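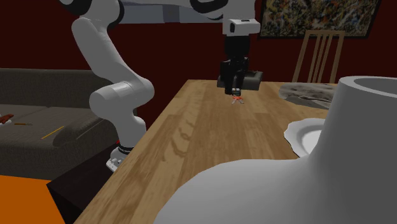 The Trernbridge arm over a wooden table in a simulated room, with the gripper above a small orange-red object

The Trernbridge arm is a home-built robotics project begun by Kekeli Ametepe and Delali Fiadzo in the shared workshop at Asamoah. It is usually described as a table-clearing robot, though most of the published work has been done in simulation and the claim rests on thin evidence.

Development

Ametepe wrote the control software, known as Zondari, and Fiadzo built the virtual rooms in which it was tested. Work on a physical arm started in August and stalled over the cost of joint motors. The project notes list 4 rebuilds of the gripper mount, none of them documented in enough detail to copy.

Results

A report posted in January 2023 gave 3,873 simulated grasp attempts. The same report covered only 186 attempts on real hardware, of which 54 were counted as successful. It did not say what counted as a success — a lift, a hold or a full placement — and the logs were never released.

Reception

Members of the Iritia workshop tried to repeat the hardware trials and gave up after the calibration files proved incomplete. Fiadzo has defended the simulated figures as a fair guide to planning. Whether they say much about gripping small objects on a real table remains unsettled.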